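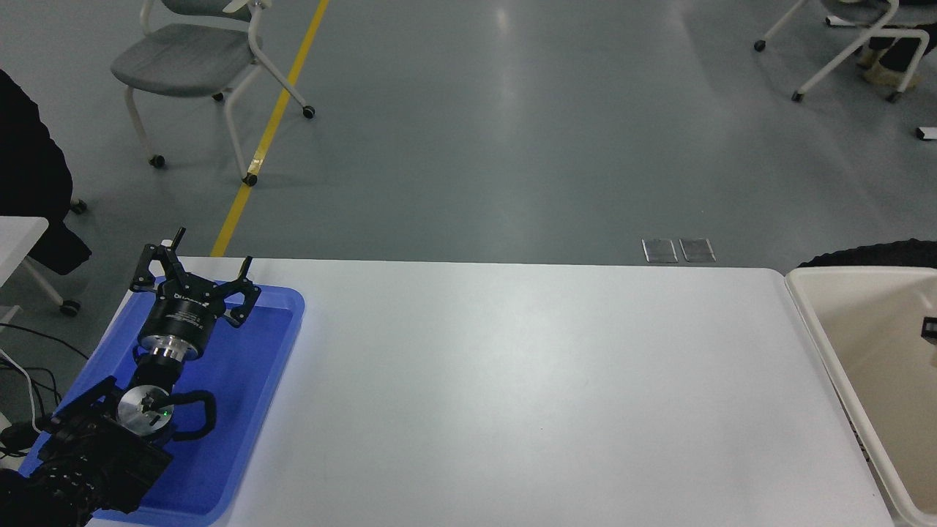 Table and Floor Check: Mimton Room, Ridside
Posted in April by Nhi Ông
5 comments | 80 shares | Print this page | E-mail this page

Use this sheet before the afternoon session and again when the room is locked. Mark each line OK, FIX or N/A. Comments go under the line they belong to. Completed sheets are kept in the Ovotum folder.

1. TABLE

1.1 Top wiped, no grit or sticky patches. OK
1.2 Legs level, no rocking when leaned on. FIX
Comment: Slight rock at the window corner. Foot needs half a turn. Spanner is in the Nikolovski cabinet, second drawer.
1.3 Tray sits flat, no cracks in the rim. OK
Comment: Blue tray stays at the left end. Please don't swap it for the deep one, the lid doesn't fit.
1.4 Loose items put away or left on purpose. FIX
Comment: Anything soft or crumpled should be put away at the end, including the beige piece. If it is still needed, put a note with it.

2. BIN

2.1 Bin stands beside the table, clear of the walkway. OK
2.2 Rim and sides sound. OK
2.3 Emptied at close. FIX
Comment: Look right to the bottom. Small dark parts are easy to miss and we have lost two that way. Replacement order was number 859.

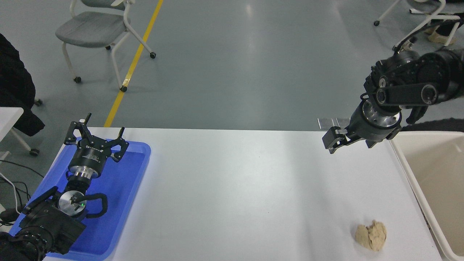

Table, bin and yellow floor line, Mimton Room.

3. FLOOR

3.1 Yellow line clear along its full length. OK
3.2 No spills or trailing leads. FIX
Comment: The ceiling lights reflect in this floor, so a small puddle is hard to spot. Walk it, don't check from the door.
3.3 Boxes and bags off the floor. FIX
Comment: Tan item by the chair to go on the shelf.

4. CHAIRS AND COATS

4.1 Casters turn freely, no hair or thread wound in. OK
4.2 Seats not split. OK
4.3 Chairs pushed in when not used. FIX
Comment: Same as last month.
4.4 Coats on the hooks. FIX
Comment: Black coat over a chair back. A sleeve that reaches the floor will get under a caster sooner or later. There are enough hooks in the corridor.

5. CLOSING

5.1 Lights off, blinds down.
5.2 Door locked by 2000 and key returned to the Ridside desk.
Comment: Left blank this time, the evening group were still to come. They should fill in 5.1 and 5.2 and initial the sheet.

Items marked FIX are looked at again on the next sheet. If the table foot still rocks, tell me and I will ask for a new one.

Nhi Ông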